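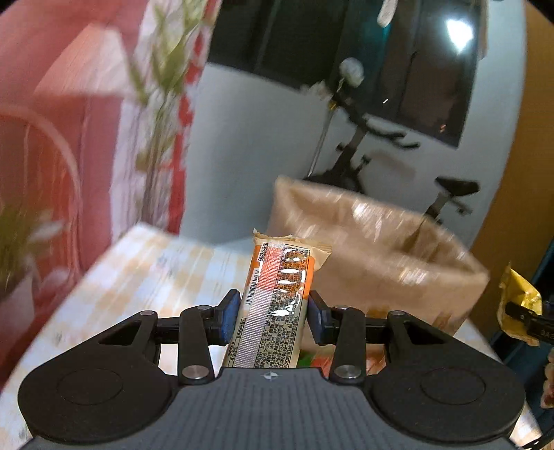

Snack bar wrapper with the barcode, small print and clear stripe. Paper bag behind it.

Can these snack bar wrappers go in with paper recycling?

Posted by Orkby, November 10, 2021
Viewed 3,167 times

I'm sorting out the snacks on our table into a paper bag for a trip, and I want to know what to do with the wrappers afterward. The bars come in a cream and orange wrapper with a crimped seal at the top and a shiny clear stripe down the length. The print on it is very small and I can't find a recycling mark that means anything to me. Our building in Reltmont has one bin for paper and one for everything else. I also have a few chip-type bags in the same batch. Does any of it count as paper? And can the bag itself go in the paper bin after I've carried food in it?

Wirkura
236 helpful votes

No to the wrappers. If part of it is see-through, that part is plastic film, and film bonded to anything else doesn't get separated at a normal sorting plant. Same for crinkly snack bags, most of those are film with a thin metal layer inside. Put them in the other bin.

A quick check for wrappers in general: squeeze one in your fist and let go. If it springs back open it's almost always plastic. Paper stays balled up. It isn't perfect but it works on most things.

The bag depends on the surface. Plain paper is fine even if it's creased. Yours looks a bit glossy in the photo - tear a corner and see if a thin layer stretches at the edge. If it does, it's coated and most places don't want it. Grease stains are also a no, crumbs you can just shake out.

So
6 helpful votes

just throw the wrappers out, they weigh nothing

Saltmarsh_75
75 helpful votes

Agree with the first answer. Some grocery stores have a drop-off box for soft plastic, but read the sign on it, a lot of them take shopping bags and bread bags only and not snack wrappers. If the paper bag is still in one piece, I'd use it again for the trip home before putting it in any bin.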